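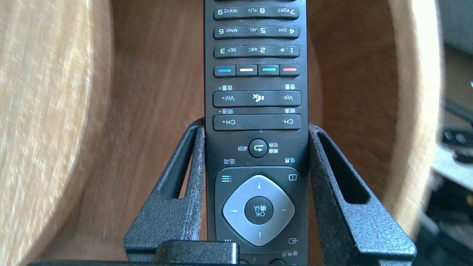

Pour Graziella Marras, le choix des doigts compte davantage que celui du bras, et un laboratoire qui achète l'un sans essayer l'autre prend le problème à l'envers. L'avis est partagé à l'atelier de Zedia, où l'on compare deux jeux de doigts pour pince parallèle sur des objets de bureau et de cuisine.

Robotique | Essais
Par Settimio Pagano – 15 janvier 2019

Le premier jeu est plein et rigide. Le second, noir et à surface mate, est percé d'une longue ouverture dans chaque doigt. Les deux se montent sur la même pince, avec le même contrôleur et la même petite caméra de poignet, réglée une fois pour toutes au début des essais.

Le protocole est court : saisir l'objet, le soulever, le tenir 8 secondes, le reposer. Chaque objet est repris 20 fois par jeu de doigts. Une télécommande tenue debout fait partie des prises demandées, comme un manche en bois fin et un bol à large bord. Les objets qui glissent sont notés à part, avec l'angle d'approche.

L'équipe a relevé 3 120 prises depuis juin. Les doigts ajourés l'emportent sur les boîtiers étroits, les doigts pleins gardent l'avantage sur les bords épais. L'écart reste faible sur les pièces plates, que les deux jeux attrapent mal.

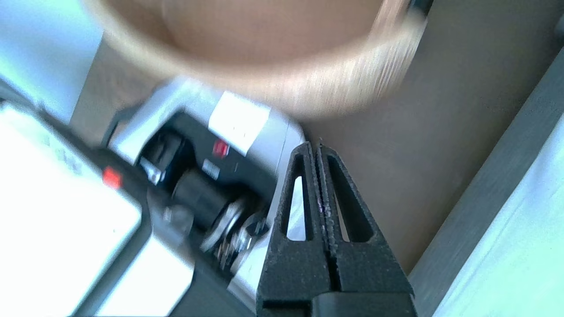 La caméra, point sensible

Montée au poignet, la caméra voit toujours les doigts, ce qui facilite le réglage de la fermeture. Elle donne en revanche des images floues lors des déplacements rapides. Loredana Tedesco a ramené la vitesse d'approche à 10 centimètres par seconde – un compromis qui allonge les séries, mais rend les images utilisables.

Un second contrôleur, fourni par Clokness, doit être essayé avec les mêmes doigts. Setareh Parsa souhaite aussi reprendre les mesures sur un bras plus léger, prêté par Juser. Les relevés complets seront remis aux partenaires avant tout choix de matériel. 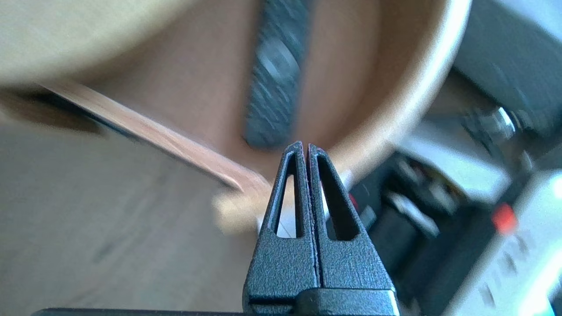

Les doigts ajourés en position fermée, vus par la caméra de poignet. Photo : Zedia

Dernière mise à jour à 18 h 40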